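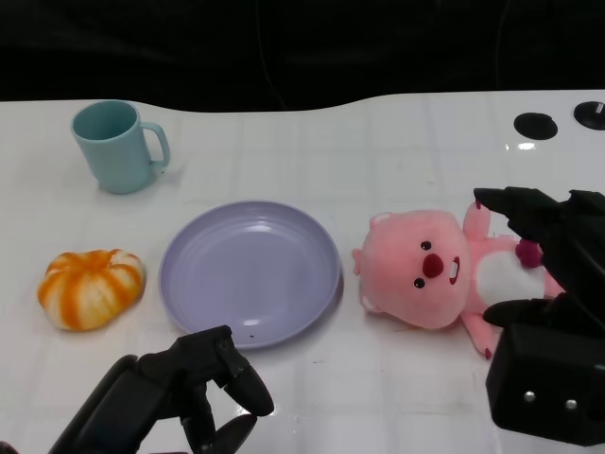 A tabletop task at Drodeo: a mug, a plate, a striped pumpkin and a pink plush toy, with the right gripper over the toy.

Bernardo Teixeira has been teaching robots by remote control for four years, and he would like people to stop calling it teaching.

"I drive the arms and the arms get recorded," he says. "If I do it 200 times, we train something on the recordings. Teaching sounds like somebody on the other end is listening."

Teixeira runs the demonstration room at Drodeo, which sells recorded tasks to companies that want their two-armed machines to tidy up, sort and pack. I went because a Drodeo brochure had promised me a robot that "learns a household job in an afternoon." I have a drawer full of brochures like that.

So, does it?

"It learns that job, on that table, with that mug," he says. "Move to a different table and we should talk again. I didn't write the brochure."

The job I was shown is simple enough to explain to a toddler. Pick up the soft toy, put it on the plate, let go. An operator holds a pair of handles, one per arm, and the grippers copy what the handles do. There is no sense of touch coming back. The operator judges the squeeze by eye, and a plush toy is forgiving in a way that a ripe tomato would not be. I put this to Teixeira and he agreed faster than I had expected.

"Plush hides bad driving," he says. "You can grab it by the belly or by a foot and it still comes up. Then you give people a hard plate with a low rim and you see who is any good. I have watched new operators spend 7 minutes on a plate."

The company used to do it differently. Until last September, operators stood beside the machine and moved the arms by hand, joint by joint, a method Teixeira still misses on some days. You feel the weight of the arm, he says, and you make fewer silly moves. But a person's hands and sleeves kept turning up in the camera view, and one operator could not comfortably guide two arms at once.

Vlastimil Urban, who buys recordings for the packaging firm Clasberg, has less affection for either method. His company paid for a batch of 200 demonstrations and threw out a good part of it.

"Everyone had their own habits," Urban says. "One person comes in from above, another from the side, a third stops in the middle to think. The model learned to stop in the middle. We had a machine that hesitated over an empty box like it had left the stove on."

Drodeo's answer was a written script for each task, with the approach and the resting position of the idle arm spelled out. Urban says the next batch was better. He also says it was so uniform that the robot had no idea what to do after a bad grasp, since none of the operators had been allowed to make one. Drodeo now asks for fumbles on purpose – a slipped hold, then a second try – and charges extra for them.

I asked Teixeira whether paying more for mistakes struck him as a strange business.

"A good fumble is harder to do than a good grasp," he says. "Try dropping something convincingly 17 times in a row."

What he could not give me was a number for how often the finished machine gets it right in a customer's building. The figures he has come from his own room, with his own lighting. Clasberg keeps its results to itself, and Urban would only say that a person still stands next to the line.

Teixeira had a session to get back to. The toy needed to go on the plate again, starting from a different angle this time, and the operator was already holding the handles.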